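4.2 Clearing small rubbish from a kitchen floor 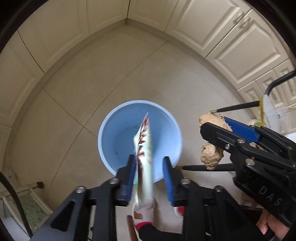

Of all the chores we took on in the Kanside study, this was the one we expected to find easiest, and it is only fair to say at the outset that we were wrong about that. Most of us pick up a wrapper and drop it in a bowl without giving the matter a moment's thought, usually while talking to somebody or wondering about supper, and so it is very tempting to suppose that a machine which can already stack cups (Section 3.4) will manage the same thing without much fuss.

Figure 4. Clearing task: a snack wrapper held in the gripper over the light blue basin, with a second gripper holding a lumpy tan object to the right.

We gathered 315 demonstrations with hand-held grippers and trained the Felance controller on them, keeping 28 kitchen layouts aside for testing. Each test run began with a fresh scattering of items and ended when the machine stopped of its own accord or when the person in charge called a halt. Of the 121 items presented in these runs, crumpled wrappers gave by far the most trouble. A wrapper weighs next to nothing and takes a new shape every time it is squeezed, and the controller was inclined to close its fingers a little too high, catch a single fold, and then carry on towards the basin as though it had the whole thing safely in hand.

Lumpy, solid things were kinder to us, as they keep their shape when gripped and can be taken from almost any side. Ibarra had warned us early on that letting go would prove as hard as picking up, and we are glad to give him the credit here. In 12 of the runs a wrapper reached the basin perfectly well and then clung to one finger as the machine drew away, and the controller, having learnt nothing of the sort from people, simply moved on to the next item.

Is the chore within reach, then? For firm objects on a clear stretch of floor, we should say very nearly. For wrappers and thin bags we would still want a person in the room. Ponce has since begun work on a short shake of the fingers after each release, borrowed from the Sedgwick trials, and we return to it in Section 5.1.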